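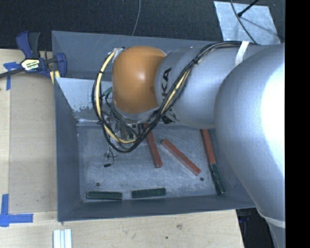 Saturday at the Borkurwood open day

I got there at 9 and the parking lot was already filling up, so I skipped the coffee and went straight to the bins. Yes, bins! I've wanted to see the Jarman packing hall for years, and it was every bit as good as I'd hoped (my feet disagree).

Osian Probert took our group through. He has worked with storage bins most of his life and will happily talk about corner welds for as long as you let him. The hall goes through 1,000 of them in a busy week, and every one gets checked by hand for dents before it goes back on the shelves. Scratches on the floor of a bin are fine, Osian said, and the old scuffed ones are the ones the packers reach for first.

We got to try packing an order ourselves. Mine took three tries and the lid still wouldn't close. The kids' table was much faster!

Lunch was soup and rolls in the yard. The Hernov building was closed this time, but it should be open in December, and I'm going back for it.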